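Momodine speaker notes
Session: What changed for the people on the floor
Slot: Monday, after lunch. Keep it under the half hour, leave time for questions.

SLIDE 1. Opening

Start with the shift, then the machines. Before the project, the Havar site had 59 people on the returns and cleaning side. Same number today. Say that early, as the first question is always about headcount, and people don't listen until they've heard it.

Explain what the site does: rental housewares for furnished apartments. Plates, pans, small kitchen goods. Everything comes back, gets looked over, gets cleaned, goes out again.

SLIDE 2. The job before

Hand brushing at a sink-height bench. On a busy day one person handled 251 pieces. Shoulders and wrists went first. Read out the line from the staff survey: "I don't mind the work, I mind the fourth hour of it."

Pause here. Ask who in the room has done a job like that.

SLIDE 3. The job now

Two arms, one holding the brush, with a person at the station. Don't explain the software. If someone asks about the grippers, send them to the Brenard table in the hall.

Talk about the brush handle. The stock handle was made for a hand, and the first weeks were mostly spent on grips. The cleaning crew had opinions about where on the handle to hold it, and they were right more often than the engineers were.

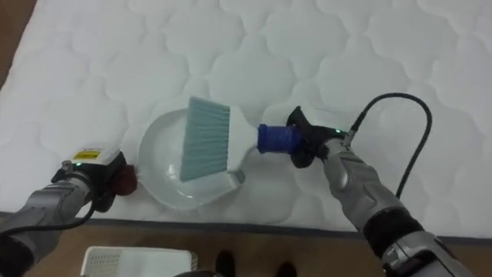

Slide 3: Plate and brush work with two arms.

Give them a few seconds with the slide. Point to the brush, held level over the plate, and then to the blue grip on the handle. Then go on.

SLIDE 4. What people do instead

Three of the old bench jobs are now one job called station lead. A lead sets up the work, watches it, stops it, and decides if a piece passes. The other two people moved to inspection and packing.

Training took 12 shifts per person. We planned for fewer. The hard part was learning when to stop the arms. New leads either stopped them all the time or waited too long.

Mention pay. Leads got a new grade in December. It should have come with the job title, and it came months after. This cost us trust and we are still working on it.

SLIDE 5. What got worse

Don't skip this slide if time is short. Cut slide 6.

Less talking. The old bench had people side by side. The stations are farther apart, and several people said the day feels longer even though it is easier on the body.

More standing still. We added stools and then a rotation, and the rotation helped more.

Stop logs. In the first month we logged 134 stops, and some supervisors read the log as a scorecard for the lead. We took names off it. Jacobs kept names on at their site. If they are in the room, let them speak to why.

SLIDE 6. Costs

One line only. The handout has the table.

SLIDE 7. If you are planning this

Bring in the people who do the work before you pick the tool. Settle the job title and the pay grade before the first training shift. Decide who can see the stop log and write it down.

Leave slide 7 up during questions. Repeat each question into the microphone for the back rows.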